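Trediten Hand-Guided Teaching Set
Diltosmont Equipment

Home > Teaching and Remote Control > Trediten

Availability: built to order
Ships from: Stusbridge
Page last revised: 13 March 2018

Overview

If you have ever tried to write down, step by step, how you pick up a small block and put it next to another one, you will know why we started building the Trediten. Your hands know the job perfectly well, and it is only when you have to turn it into numbers that everything gets slow and cross. With this set you hold a pair of light handles, move them the way you would move your own hands, and the arms on the table follow along while the recorder keeps the whole motion. When you are happy with what you have shown, you save it, put things back where they started, and show it again a little differently.

We sell the Trediten to teaching labs, small workshops and a good many people who simply want to get a two-armed task working before the end of the term. It goes on an ordinary sturdy table, and you do not need to be a programmer to record your first task, although it does help to have one within shouting distance when you get to the training side of things!

Two ways of showing a task

By remote control. You sit or stand at the leader handles and the working arms copy you. Most of our customers use it this way nearly all the time, as it keeps your own hands out of the wrist camera views and lets you feel out the awkward reaches from a comfortable chair.

By hand. Press the release on the forearm and the arm goes light, so you can take hold of it and walk it through the motion yourself. We like this for slow approaches and for anything close to a wall or a post, where you want to be right there with your eyes at table height. The gripper opens and closes from a thumb button while you do it.

You can mix the two in one recording session, and the recorder marks each take so you can sort them out afterward.

What comes in the box

2 working arms with parallel grippers
2 leader handles with finger triggers
Wrist cameras, fitted and focused before shipping
Recorder unit with power supply
Foot pedal (start, stop, throw away the last take)
Table clamps and cable ties
Block set for practice
Spare finger pads, one set
Printed handbook

Specifications

Arm reach: 75 cm
Carrying weight of one working arm: 11 kg
Weight of the full set, packed: 26 kg without arms
Handle connection: wired
Gripper fingers: pointed tip, removable pad

Getting started

Clamp the arms down first and run the cables last, which will save you a good deal of crawling under the table. Then go through the warm-up in the handbook: touch a block, nudge it, pick it up, put it down. It feels silly for a few minutes and then it suddenly doesn't, and from there you can go on to setting blocks side by side, and later to passing something from one gripper to the other.

Please show a task slowly at first. Everyone rushes. Dwynwen Parry, who runs our training days, asks people to pause for a breath before each grasp, and the takes that come out of her sessions are a pleasure to play back. Keep a clumsy take if you recovered from it nicely, and use the pedal to drop the ones where you lost track of what you were doing.

Training days are held at Stusbridge, with the next new group starting in December. For customers closer to our partner shop, Manurung, ask for Darmawan Tambunan, and he will be glad to set up a visit and let you try the handles for as long as you like.

Spares and care

Finger pads (pair), finger plates, linkage arms, pivot bolts, screw packs and replacement handle triggers can all be ordered separately. Please give the serial number of your arm when you write to us.
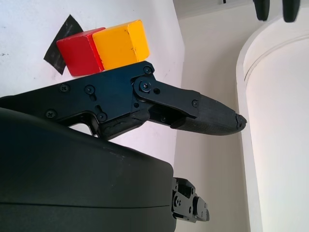
Finger pads are the part you will reorder most, and we would much rather you changed them early than kept squeezing harder on the trigger to make up for a tired one. Look at them from the side, through the wrist camera if that is easier, and compare the grip surface with a fresh pad from your spares. A black textured pad that has gone as worn as the one under this finger, with a tip that looks chipped at the very end, is ready to be swapped, especially if you are working with small pieces like the red and yellow-orange blocks sitting close together there. Check the pivot bolt and the Phillips screws along the finger while you are at it, snug them up gently, and record a short practice take before you go back to the real task.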